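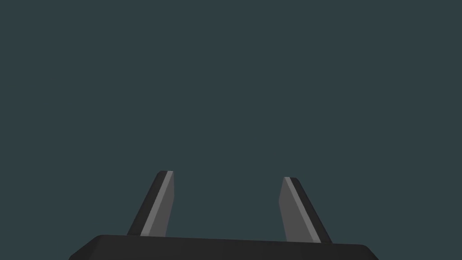
Equipment requests: frequently asked questions

Who can request a gripper or arm?
Any project lead with an open cost code. Students should go through their lead.

When is the deadline?
Requests for the next budget year close on the last Friday in May at noon. Anything later goes into the following round.

Do I have to run the task in simulation first?
Yes, for any arm or gripper. Load the gripper model, check the finger opening against your largest part, and attach the results to the form. The check is free and usually shows whether you need different fingers or a different gripper.

What if the supplier has no model?
Ask for a CAD file. Dierckx and Prirkeo both send theirs on request. Femke Declercq can convert it, but allow 5 working days.

What does a set of replacement fingers cost?
The Zovon set is $344. Custom fingers from Likham start at $786 and take longer – put the order in early if your parts are an odd shape.

Should I budget for spares?
One spare set per gripper. Cables and mounting plates go on a separate line.

Can I borrow a gripper before I buy?
Sometimes. We keep a small loan pool, and loans run for 19 days. Extensions depend on who is waiting.

Does the price include installation?
No. Add mounting, wiring and the safety review. If you leave these out, the form comes back to you.

Is leasing allowed?
For arms, yes. Grippers and fingers are purchase only.

Who approves the request?
Nana Dankwa signs off on everything under the capital limit. Larger requests also need the department head – plan on a second meeting.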